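About Mistotport

Who we are

Mistotport is a small school for people who want to grow more of what they eat and waste less of what they grow. We teach seed saving, grain growing on a backyard scale, composting, pruning and winter storage, and we do it on a working property of 79 acres, most of it hillside, with a creek along the bottom paddock that floods whenever it feels like it.

Jeanie Baxter and Dilek Kaplan started the school after years of swapping seed over the fence. Jeanie had the land and a shed full of her grandfather's threshing gear. Dilek had a notebook of bean varieties and strong opinions about garlic. The first course had 2 students, and both of them still come back in December to help with the garlic harvest!

What we teach

Our longest-running course is Seed to Seed, which follows a handful of crops from sowing right through to cleaned, labelled seed for next year. We keep 183 varieties in the seed room at the moment. Some are old favourites that any nursery would know, and some are odd local things that came to us in envelopes with a first name and a question mark on them. We love those.

The Himiden plots are where we grow hull-less oats, barley and a flour corn that colours up beautifully in a dry autumn. You can learn a lot about grain from a bed no bigger than a parking space, and students take home whatever they thresh.

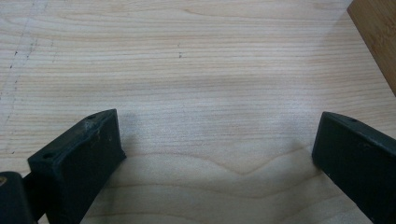 Jeanie reckons the best lesson in the whole program is a failed crop, and she'll happily walk anyone through the year the cockatoos got the entire corn patch two mornings before picking. We net it now.

In June 2018 we opened the Tjoa orchard to students as well. It's mostly apples and quinces, with a row of hazelnuts that is finally doing something. Grafting weekends run there in late winter and fill up early, so put your name down if you're keen.

How we run

Classes are kept small and everybody gets their hands in the soil. Course fees cover the teaching, and seed sales cover the seed room. Last year we posted 800 packets to home gardeners and community plots, all of it open-pollinated and free to save again.

Our newsletter, Skistier, comes out each season with sowing notes, a swap list and Dilek's ongoing argument with her broad beans.

Come and visit

We're open for a wander on the first weekend of the month. Bring boots, a hat and any seed you'd like to share.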